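Gandov Opens Its Tableware Room to Neighbors

2021-08-05. Gandov is so pleased to announce that its tableware room is open to visitors at last, with 50 places at the first open house and coffee for everyone who comes!

"We love a good small cup," said Ultan Madigan, who looks after the Aludow line, "and a yellow-green one on a bright white tabletop cheers up the whole morning."

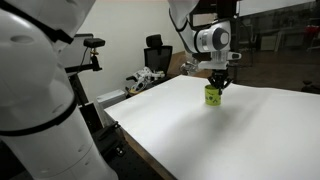

Visiting

Places are free, and groups of up to 11 are warmly welcome. Please ask for Ultan at the front desk.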